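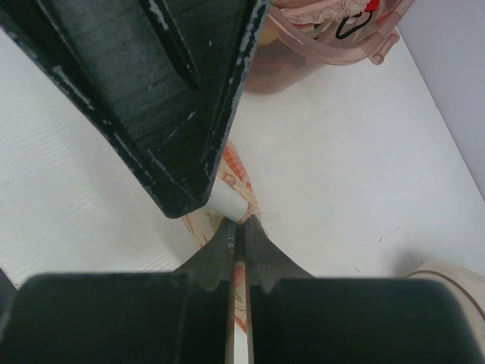

Poltgate Ballot Box, 60-Liter, with Rostmont Seal Set

Item no. 655
Sold by: Zullis Election Supply
Availability: in stock, ships by freight or parcel

The Poltgate is a rigid ballot box for in-person voting at polling stations. It takes folded paper ballots up to letter size and is used by local election offices, by unions and professional bodies that hold their own votes, and by election support missions that have to equip many stations at once.

The body is molded in one piece from clear polypropylene, so party agents and observers can see that the box is empty before the first ballot goes in. The lid is opaque gray. It fits over a lip on the body and closes with four seal points, one at each side. A fifth seal point closes the slot cover when voting ends.

What is in the carton

Ballot box body
Lid with slot and sliding slot cover
Rostmont numbered seals, 10 pieces, red
Seal record pad, 25 sheets, two-part
Adhesive label pocket for station number
Setup card

Seals

The Rostmont seal is a pull-tight plastic seal with a seven-digit number and a matching tear-off tab. Once pulled tight it can only be removed by cutting. Five seals are needed to close the box for transport, four to open the poll. The extra seals in the set allow for one misapplied seal at most steps, but stations that run a midday reseal should order a second set.

Serial numbers are never repeated within an order. We send the number range for each carton as a spreadsheet when the order ships, and the same range is printed on the carton label. If your rules call for the range to be published to candidates before polling day, ask for early release of the list when you place the order.

Seals in other colors (blue, green, yellow) are available for orders of 237 boxes or more. For smaller orders the color is red.

Using the box

Show the empty box to everyone entitled to be present, then fit the lid and apply the four lid seals. Read the numbers aloud and write them on the record pad. The top copy stays with the presiding officer and the second copy can be posted at the station or handed to an observer, depending on local practice.

The slot cover slides from left to right. Leave it fully open during voting. It has a stop at the closed position, where the holes for the fifth seal line up. If they don't line up, a ballot is usually caught under the cover. Slide it back, push the ballot through and close it again.

Don't use a seal that has been pulled partway and released. Record it as spoiled, put it in the return envelope and take the next number.

Stacking and storage

Bodies nest when the lids are off. Lids stack flat. A standard pallet holds 60 boxes nested with lids on the side. Sealed boxes with ballots inside can be stacked three high for transport -- no higher, as the lids are not rated for it.

Store out of direct sunlight. The clear body will yellow over several years if kept next to a window, and some election codes require a body that can be seen through.

Wash with water and mild dish soap. Solvent cleaners cloud the plastic.

Specifications

Capacity: 60 liters
Body: clear polypropylene
Lid: gray polypropylene
Slot: single, with sliding cover
Seal points: 5
Handles: 2, molded
Assembly: none
Tools needed: side cutters for removing seals (not included)

Related items

Hadgu Folding Voting Screen, tabletop, single
Hadgu Folding Voting Screen, tabletop, double
Rostmont seals, refill bag of 100
Seal record pad, pack of 3
Poltgate replacement lid

The Hadgu screens ship flat and fit in the same pallet footprint as the boxes, so the two can be combined on one freight order. The replacement lid fits all Poltgate bodies except the older square model, which had two seal points and is no longer made.

Ordering

Election offices may order on a purchase order. Other buyers pay before shipment. Stock orders received by noon on Wednesday leave the warehouse the same week. Custom seal colors and printed lids take longer, and demand is heavy ahead of fall elections, so send those orders by the end of May if you need delivery over the summer.

Unused boxes can be returned within 30 days. Seals can't be returned once the inner bag has been opened.

For quotes, number range requests and freight questions, contact Edin Nikolovski in government sales. Please include the number of polling stations and the delivery address with your request.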